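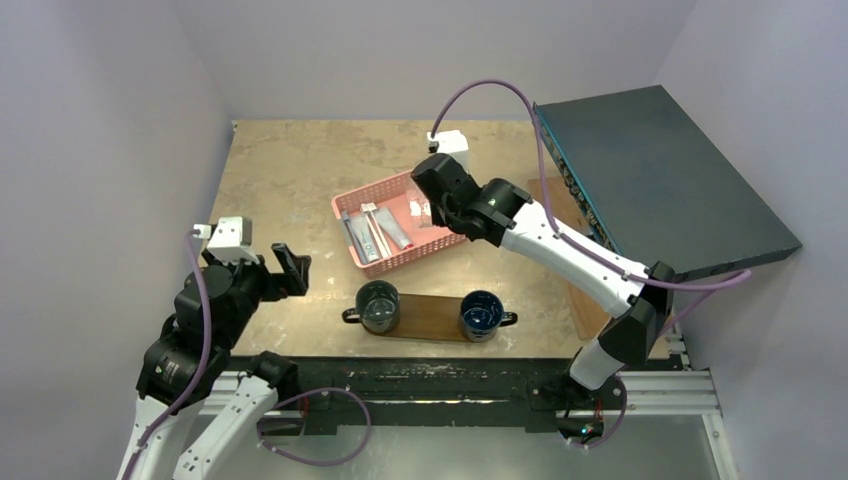 Teleoperation Operator (two-arm tabletop cells), Sulari, Jirkmont site
Fixed term, full time or four days a week

Sulari records demonstrations of household and packing tasks on two-arm cells. An operator moves both arms by remote control and performs the task from start to finish. The recordings are used to train control models.

Duties

Operators work from a task sheet. A typical sheet covers small packets in a basket, mugs on a board, or both, with the starting layout changed between episodes. You will:
- set out the objects as the sheet specifies
- carry out the task using the two hand controllers, at a steady pace and without needless pauses
- mark each episode as good, usable or failed, and give a short written reason for any failure
- reset the table and repeat
- check cables, gripper fingers and joint mounts at the start of each shift and report wear to the cell technician

The current project, Pilla, has a target of 2,000 accepted episodes, of which 1,606 have been recorded. The next project, Calloway, starts in October and deals with thin and slippery packaging. Some of its tasks will be taught by hand, with the operator guiding the arm directly while the motors are set to low resistance. Training is given for both methods.

Requirements

- Good control of both hands at the same time. Left-handed applicants are welcome; the controllers can be swapped.
- Able to sit at the control desk for periods of up to 50 minutes, and to stand and reach across a table during resets.
- Normal or corrected eyesight, including depth perception.
- Clear written English for episode notes.

Experience with remote handling, crane or digger controls, dental or laboratory work, or model making is useful. A degree is not required. Programming is not part of the job.

Hours and pay

Shifts are 8 hours including paid breaks, early or late, agreed a month ahead. Pay is 1,716 a month before tax for the four-day pattern, with full-time pay in proportion. Accepted episode counts do not affect pay.

Selection

Shortlisted applicants attend a two-hour practical test at Jirkmont. It consists of a safety briefing, 20 minutes of free practice and three set tasks. We score smoothness and recovery from dropped objects. Speed is recorded but not scored.

To apply, send a CV and a short covering note to Rania Sqalli, Operations, quoting "Cell Operator". Technical questions about the cells should go to Misaki Minami. Applications close on Thursday, March 15, 2018. Please state which shift pattern you prefer and the earliest date you could start.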